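Unit 6: Indoor surface finishes and reflected light

Reading for this unit: chapter 4 of the course pack, sections on reflectance and gloss. Bring a calculator to the lab.

## 6.1 Reflectance

Reflectance is the share of incoming light that a surface sends back. It is given as a number between 0 and 1. A matte white wall paint usually falls between 0.80 and 0.90. Dark gray paint can be under 0.10. The value depends on wavelength, so a single figure for a colored paint is always a weighted average over the visible range.

For a matte surface, luminance follows from illuminance and reflectance:

L = E × ρ / π

where E is in lux, ρ is reflectance and L is in candelas per square meter.

Worked case: the north wall of the Dlamini reading room receives 315 lux at desk height. With ρ = 0.85, L = 315 × 0.85 / π = 85.2 cd/m². Repainting the same wall to ρ = 0.40 gives 40.1 cd/m². The lamps and the power draw are unchanged.

## 6.2 Gloss and shape

Reflectance says how much light leaves a surface. Gloss describes how it is spread. A matte surface scatters light in all directions. A glossy surface sends much of it off at the mirror angle, and the viewer sees a highlight whose position shifts with the eye.

Shape matters as well. On a flat matte panel under even light, luminance is close to constant. On a curved one, the angle between the surface and the source changes from point to point, so the same finish grades from light to dark. Judge a curved sample at several points, and do not average by eye.

Dark surfaces close to a small colored source will often show a faint tint, even at low reflectance. The effect is easiest to see when the general lighting is low.

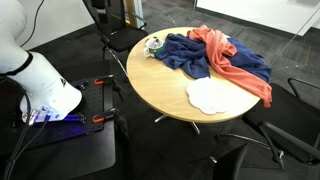 ## 6.3 Color temperature

Correlated color temperature (CCT) is given in kelvins. The Stasano survey used two lamp sets, 3,000 K and 4,000 K, on the same painted panels. Meter readings matched at both settings, but panels with a warm pigment looked lighter under the 3,000 K set. Record CCT with every reading.

## 6.4 Lab task

1. Set the meter to zero with the cap on.
2. Read E at the center of each Prevedgate panel.
3. Read L from one meter away, normal to the panel.
4. Compute ρ = πL / E.
5. Repeat for the second lamp set.

Check value: panel 3 at E = 188 lux should give L near 48 cd/m², or ρ = 0.80. If your result is off by more than 0.05, look for stray light from the window side before repeating the reading. Enter results on the Brirner sheet, two decimals for ρ.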